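Blood on the Cutting Board Towel, and Other Things I No Longer Believe

Updated 01/09/2019

Every September I go back through the tips on this page and throw out the ones that didn't hold up. This year it's stains, stitching and the sewing box that lives in the kitchen drawer. I have a low opinion of most household advice, including some of my own.

Start with salt. Every stain chart tells you to pour salt on a fresh blood spot. I tried it on four old dish towels and the salted ones came out no cleaner than the ones I held under the cold tap and rubbed with plain bar soap. Salt is cheap, so people forgive it. I'd keep it for the pasta.

Cold water I do believe in. Hot water on blood is a mistake I made often enough in my twenties to stop arguing. Run it cold from the back of the cloth, rub in soap, rinse, do it again. If there's still a brown shadow, soak the thing overnight in cold water with a spoonful of enzyme detergent. Not wool or silk, though – enzymes can eat those.

Then there are the stain sticks. I paid for the Kivby one after a neighbor swore by it. It did what bar soap does, with a nicer cap. The Junness spray was better on gravy and no use at all on blood. Maybe yours was from a better batch.

Meat trays. The pad under a supermarket chicken leaks the minute you tip it, and the advice to "open it in the sink" only moves the problem to the sink. What I do is put the whole tray inside a rimmed baking sheet, cut the film along one short side, and lift the meat out with tongs. The sheet goes straight into hot soapy water. Don't rinse the chicken. My mother did and I did, and all it does is spray the backsplash.

Now trussing and stuffing. Recipe writers love to say you can close a stuffed pork loin with toothpicks. You can, if you enjoy hunting for toothpicks at the table. A trussing needle and cotton kitchen twine do a better job and you can see what you have to take out again. The Gajewski needle I bought is far too thick for anything smaller than a turkey, and it tears more than it pierces. A plain upholstery needle, bought new and kept only for food, goes through skin with much less of a fight.

Some rules I still follow for stitching a roast:

Go in well back from the edge of the cut. Too close and the stitch pulls through as soon as the meat tightens.
Pat the skin dry first, or you'll be chasing the needle.
Leave a long tail on each end.
Never use sewing thread. Polyester melts, and dyed cotton can leave its color behind.
Pull until the edges meet and then stop.

That last one goes for mending too. Half the puckered seams I see on repaired aprons come from somebody hauling on the thread as if it were a shoelace.

As for learning the motion, I was doubtful that practice on anything but the real job was worth the bother. I've softened on that. The practice pads sold to people learning to suture wounds show the spacing better than a chicken thigh does, and they stay put. A dark thread on pale skin is also far easier to follow than white twine, so you see at once when you've wandered. 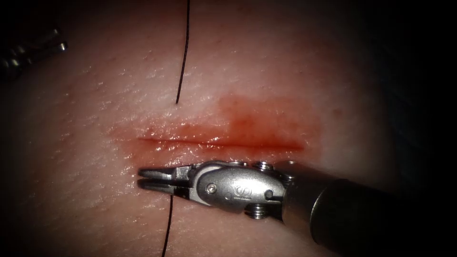
Marjoram340 wrote that she wouldn't take a lesson from any of it, since a roast has fat under the skin and moves around, and that she learned on pork belly scraps for the price of nothing. She also thinks I'm too hard on toothpicks. Soak them first, she says, put them in at a slant, and leave a good half inch sticking out so they can't hide.

I'll give her the pork belly. Ask at the counter for trimmings with the skin on. I tried the slanted toothpicks as well, on a stuffed chicken breast, and found all of them but one.

Last, the drawer. Food needles and mending needles should not share a tin, whatever the Evura drawer organizer leaflet says about "one home for all your sharps." Mine are in two old mint tins, the food one with a strip of red tape on the lid. Wash the food needle in hot soapy water, push a pipe cleaner through the eye, and dry it completely before it goes back – a rusty needle is no bargain. Used blades and bent needles go in a jar with a screw lid, taped shut when it's full. Check with your town before you put the jar in the trash.

Next up is oven cleaner, and I'm not hopeful.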